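Reference electrode

A reference electrode is an electrode whose potential stays steady while everything around it is being changed, measured, or disturbed. It is one of the humblest parts of an electrochemical cell and one of the easiest to take for granted. Whenever a chemist reports that a metal began to corrode at such and such a voltage, or that a sensor gave a certain reading in a sample of pond water, there is a reference electrode somewhere in the story, quietly supplying the fixed point against which the number was taken.

The need for one comes from a plain fact about voltage: it is always a difference between two places. A single electrode dipped into a liquid has a potential, but there is no way to read it with an ordinary meter until a second electrode is put in to complete the circuit, and then the meter shows the two of them together. If the second electrode wanders, the reading wanders with it, and there is no telling which of the two is to blame. A good reference electrode takes that worry away, or at least makes it small enough to live with.

Principle

Most reference electrodes contain a chemical reaction that can run easily in both directions, held in a small chamber where the ingredients are kept at fixed amounts. Because the reaction is quick in both directions, a tiny current passing through the electrode hardly shifts it. And because the ingredients are held constant, the potential given by the Nernst equation is held constant too, as long as the temperature does not move about.

The chamber has to be joined electrically to the liquid under test without letting the two mix very much. This is the job of the junction, sometimes called the frit, a small plug of porous ceramic or glass (or, in older designs, a fiber or a ground glass sleeve) through which ions can creep. Much of the craft in making a dependable electrode lies in this little plug. If it is too open, the filling solution leaks out and spoils the sample. If it is too tight, the resistance climbs and the reading picks up noise from every motor and lamp in the building.

Common types

The standard hydrogen electrode is the one to which all the others are traced. By agreement its potential is set at zero at every temperature, and tables of electrode potentials are written with that zero in mind. In practice it is an awkward thing to keep in the laboratory, calling for a supply of pure hydrogen gas, a freshly prepared platinum surface, and an acid of carefully known strength. Many people who quote potentials against it have gone a whole career without building one, and they are none the worse for that.

The silver/silver chloride electrode is the everyday choice. It is made from a silver wire coated with silver chloride and placed in a solution of potassium chloride. With a saturated filling it sits a little under 0.2 volts above the hydrogen electrode at room temperature. It is cheap, sturdy, small enough to fit into a needle, and contains nothing especially unpleasant, all of which helps to explain why it turns up in pH probes, in medical electrodes, and in the hulls of ships.

The saturated calomel electrode uses mercury in contact with mercurous chloride, the old name for which is calomel. It was the standard companion of the pH meter for much of the twentieth century, and a great deal of published data is given against it. Its potential is close to 0.24 volts above hydrogen at room temperature. Concern about mercury has made it less common, though plenty of laboratories still have a few in a drawer and treat them with affection.

The mercury/mercurous sulfate electrode is useful where chloride must be kept away from the sample, as when silver ions are being measured or when a stainless steel is being tested for pitting. For strongly alkaline solutions the mercury/mercuric oxide electrode is preferred. In soil and around buried pipelines, the copper/copper sulfate electrode has been the favorite for generations, partly because it is rugged and partly because a field crew can clean and refill it at the side of the road.

There are also what are called pseudo-reference electrodes, which are often nothing more than a bare silver or platinum wire placed straight into the liquid. They have no well-defined potential of their own and must be checked against a known substance in the same solution, very often ferrocene. In dry organic solvents, where even a trace of water would ruin the experiment, they are a sensible compromise and are widely used.

Use in a three-electrode cell

In a simple two-electrode arrangement, the same current that drives the reaction also has to pass through the reference, and this gradually upsets it. The usual remedy is to add a third electrode. The working electrode is the one being studied, the counter electrode carries the current, and the reference electrode does nothing but sense the potential. An instrument called a potentiostat watches the difference between working and reference and adjusts the current through the counter electrode to keep that difference where the operator wants it. The input to which the reference is connected has a very high resistance, so almost no current flows there at all. 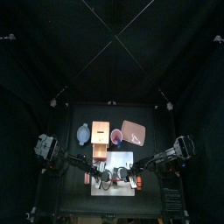 Two robot arms over a black tabletop inside a black fabric enclosure.

Where the reference is placed makes a surprising amount of difference. Every solution has some resistance, and when current flows through it, part of the applied voltage is lost along the way. A reference electrode set far from the working electrode will include this lost portion in its reading. The classic answer is the Luggin capillary, a narrow glass tube that brings the sensing point close to the surface being studied. It should be near, but a customary rule is to stay at least two tube diameters away, or the glass begins to shield the very patch of metal one hoped to measure.

Care and storage

A reference electrode that is looked after kindly will last for years, and one that is left to dry out on a bench may be finished in an afternoon. Most should be stored with the tip in the same solution as the filling. Distilled water is a poor choice for storage, tempting as it may seem, as it draws the salt out through the junction and weakens the filling a little more each day.

Air bubbles are a frequent source of trouble. A bubble lodged behind the junction can break the electrical path, and the meter will then drift or swing about in a way that looks like an interesting result and isn't one. Holding the electrode upright and tapping it gently usually brings the bubble to the top. Crystals of potassium chloride around the cap are normal and can be rinsed off.

The most useful habit is to keep one electrode aside as a master, never used in experiments, and to compare the working ones against it from time to time. Two electrodes of the same type placed in the same solution ought to differ by only a few millivolts. The bench manual issued by Negussie, a maker of small glass electrodes, recommends replacing the filling once the difference passes 4 millivolts, and replacing the junction if a fresh filling brings no improvement.

Drift and long-term records

Where measurements run on for months, as they do in corrosion monitoring, slow drift matters more than noise. The Cositz harbor survey is a well-documented case. Silver/silver chloride electrodes were fixed to 70 steel piles and read through a common logger for 233 days, beginning in July. The survey gathered 1,705 accepted readings once those taken during cable faults had been set aside. Electrodes near the river mouth drifted more than those on the seaward side, and the report put this down to changes in salinity, which alter the chloride level at an unprotected silver chloride surface. A later survey at Rodis used sealed electrodes with a gel filling and found the effect much reduced, at the cost of a slower response.

Solid-state designs, in which the liquid filling is replaced by a salt-loaded polymer, have been tried as a way around leakage and drying. The Andow type, with the salt held in a cured resin, is one of these. Such electrodes travel well and can be mounted at any angle, although they need a good long soak before first use and their potentials are not quite so alike from one unit to the next.

Converting between scales

Because so many kinds of reference are in use, a potential should always be written together with the electrode it was measured against. To convert a reading to the hydrogen scale, the potential of the reference is added to the measured value. The temperature and the strength of the filling solution should be stated as well.

See also

Galvanic cell
Liquid junction potential
Nernst equation
Potentiostat
Salt bridge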